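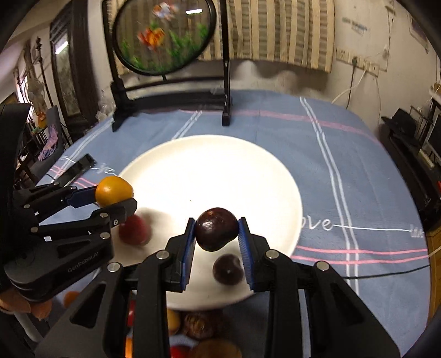
Plums and a white plate.

Subject: Re: Foreign law degree, second assessment, what to send?

Hello all,

I am answering the question from last week about the assessment of foreign law degrees. I passed through this in August, so my memory is still fresh, but please check every point against your own letter, as the rules are not the same in each province.

> I have a four-year law degree from outside Canada and five years of
> practice in a small firm, mostly leases and debt collection. My first
> assessment says I must write more exams than I expected. Can I ask
> for a second look? And does the practice count for anything if my
> employer no longer exists? I do not want to pay again for nothing.

First, the second look. Yes, you can ask, but in my case it was useful only with new documents. A letter which says "please reconsider" and repeats the same transcript will, I think, receive the same answer. I sent two new things: the course descriptions from my faculty, in full, and a certificate of good standing from my old bar. The result was that I had two subjects fewer to write. For me this was a big difference in cost and in months.

The course descriptions were the hard part. My faculty had them only on paper, 122 pages, and the sworn translator asked for payment by the page. I recommend that you translate only the courses which are close to a subject on your list. I translated contracts, property, administrative law and civil procedure, and left Roman law at home. Write a short cover page saying which courses you are sending and that the complete set is available on request. I was never asked for it.

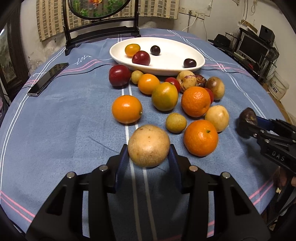

About the employer which no longer exists. My second employer was Kosley, a small office of 4 lawyers which closed when the senior partner retired. I could not get a letter on their letterhead. What I did was this: I asked the court registry in Plukow for a list of the files in which I was named as counsel, and I asked one former client, the construction company Beton, to confirm in writing the dates when I acted for them. Both papers were accepted together with my own signed statement. The registry needed seven weeks, so begin with that one. If your leases were never in court, perhaps your bar keeps a record of where you were registered — mine did, but only by year.

You ask also if practice counts. In my letter it was mentioned in one sentence, and I cannot tell you how much weight it had. My feeling is that it helped more later, when I was looking for articles. The firm where I am now articling, Krishnan, had almost no interest in my exam marks. They wanted to hear about a file I had managed from the beginning to the end. I spoke about a dispute over an unpaid crane rental, and we talked about it for most of the interview.

On money: my translations came to 607 dollars, without the courier. Keep the receipts, and ask your accountant if any part can be claimed. Mine said no to the courier and "maybe" to the rest, and I have not yet learned what "maybe" means.

One warning about names. My diploma has my maiden name and my bar certificate has my married name, and this stopped the file for three weeks until I sent the marriage certificate with translation. If you have the same situation, put it in the first envelope.

I still have my cover page and the table where I compared my courses with the list of subjects. If you want them, write to me off the list, as I think attachments are removed here. I would also like to know if anyone has had an answer recently by email only. Mine came on paper, and the colleague who applied after me is still watching her mailbox.

Kind regards from a cold office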